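The Ternen Table in Plain White

If you've been hunting for a table that doesn't shout at the rest of the room, pull up a chair and let us tell you about the Ternen. It's been in our range for longer than most of our staff, and we still get a little bit excited whenever a fresh batch comes in. It's plain, it's white, and it gets along with pretty well any floor or wall colour you put it near.

Teun Desmet drew the first one for his sister's sewing room, and he was very firm about the corners being rounded (she had three small children at the time, all of them roughly corner height). We've kept them that way ever since. The top has a smooth matte finish, so you won't be squinting at the reflection of your ceiling light while you're trying to do a jigsaw or get through the tax paperwork.
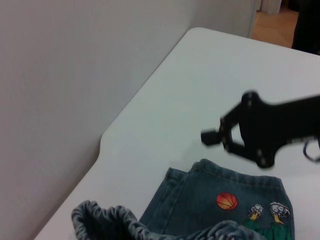 Cleaning is no great drama either. A soft damp cloth and a drop of dish soap will do for everyday marks, and please keep the scouring pads in the cupboard — they'll leave shiny patches on a matte surface that are a real nuisance to live with. Hot pans need a trivet, and felt pads under anything heavy will keep it looking lovely for years.

The Ternen is 780 mm deep and arrives flat in one carton with all its hardware. Neusa Marinho in our showroom can put one together in 21 minutes, but do give yourself an afternoon if it's your first go, and a second pair of hands for turning it over!

Price: $675, delivery extra
Colour: plain white
Returns: 30 days, in the original carton

Not sure it'll suit your space? Ring Brastarlow and ask for Neusa or Alcides Sales. They're both happy to have a good long chat about doorways, stairwells and where the chairs are going to go.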